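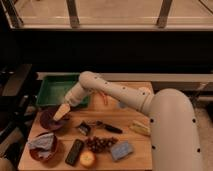

Figure 2. Robotic arm with its gripper at a dark reddish-brown bowl; a green plastic tray stands at the back of the table.

3.2 Finger skin loss and return to climbing

Skin injuries were logged separately from tendon and joint injuries, as few of them led to a clinic visit. A skin injury was defined as any split, flapper or abrasion on the palm side of the fingers that caused the climber to end a session early or to tape before the next one. Calluses trimmed as routine care were excluded.

Climbers at the Ombridge and Stunell walls filled out a short form after each session. The form asked for hold type, wall angle, time on the wall and the finger affected. Over the study period 500 forms were returned, of which 20 were dropped for missing hold type. Forms from the Saturday youth sessions were kept in the main data set but were also analyzed alone.

Splits at the fingertip were most often reported after sessions on small edges, while flappers at the base of the finger were tied to large rounded holds on steep walls. Time on the wall was a weaker predictor than hold type. Climbers who rested at least three days after a split reported fewer repeat splits at the same site than those who taped and went on. The difference remained after adjusting for years of climbing, but was smaller in the Stunell group, where the holds had been reset in December with a coarser texture.

Two raters (Hepburn and Söderlund) coded the free-text answers independently. Disagreements mainly concerned shallow abrasions, which one rater had first coded as normal wear; these were settled by a third reader (Vik). The coding rules follow Eide and Petrenko, with one change: splits that crossed a finger crease were placed in their own class, as they tended to reopen when the finger was bent under load.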